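**Ticket 2945 - Label printer in the stock room prints blank labels after every restart**

Opened by: Loubna Ramadan, Kettani shop, Brillitville
Handled by: Naima Soliman
Status: solved, kept open until the end of December

**Problem as reported**

Since the computer in the stock room was updated, the Promach label printer gives empty labels after each restart. The paper moves forward, the green light is on, and the computer says that the job is finished. If Loubna turns the printer off and on by the switch at the back, it prints correctly until the next restart of the computer. She must do this every morning before the shop opens, and sometimes she forgets and loses a part of the roll.

**First checks**

I asked Loubna to try the following and she answered the same day:

- Self-test with the feed button held down: the test label is dark and complete. So the print head and the labels are good.
- Other USB cable: no change.
- Other USB port on the computer: no change in the first print, but a second printer with the name "copy 1" appeared in the list.
- Roll turned the other way: not tried, because the self-test was already correct.

The second printer in the list was interesting for me. I asked her to delete both and to install only one again with the driver from the Vunham disk. After this the labels were good for the whole day. The next morning they were blank again.

**Remote session, 8:10**

I connected before the shop opened and restarted the computer myself, with Loubna standing next to the printer. The first label came out blank. I opened the printer settings and saw that the print method was "thermal transfer". I am sure that I had left it on "direct thermal" the day before. I changed it back, and the next label was readable, without touching the switch.

I also found that the darkness was set to 5, and her old note on the wall says 10. So more than one value was going back to the default.

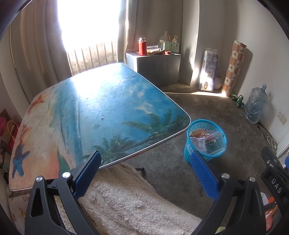
The settings went back because the Vunham stock program loads its own printer profile when it starts. The profile is saved in the program folder, and the update had replaced it with an empty one. When the program starts with the computer, it sends this profile to the printer before anybody prints. Turning the printer off and on clears what was sent, and the printer uses its own saved values again. This explains why the switch helped.

**What I changed**

1. Closed the stock program completely, also the small icon near the clock.
2. Renamed the profile file by adding "old" at the end of the name, so we can return to it.
3. Set the method to "direct thermal" and the darkness to 10 in the printer settings.
4. Started the stock program and saved a new profile from its own menu (Tools, Labels, Save as default).
5. Restarted the computer and printed a price label and a shelf label. Both are readable.

**Answer from Loubna, 16:40**

"I restarted it again after lunch and it is still good. The shelf label is a little too far to the left, the last number of the barcode is near the border. The scanner reads it. Was it like this before? I don't remember."

**My answer**

The left margin was also part of the old profile, so please measure one of the old labels from the shelf and send me the distance in millimeters. I will put the value in the profile by remote, you don't need to stay for it. Please do not change it in the Windows settings - the program will write over it at the next start.

**Still open**

- Left margin of the shelf label, waiting for the measure.
- Ask Vunham if the next update will replace the profile again. Until they answer, a copy of the good profile is in the shared folder under "Labels".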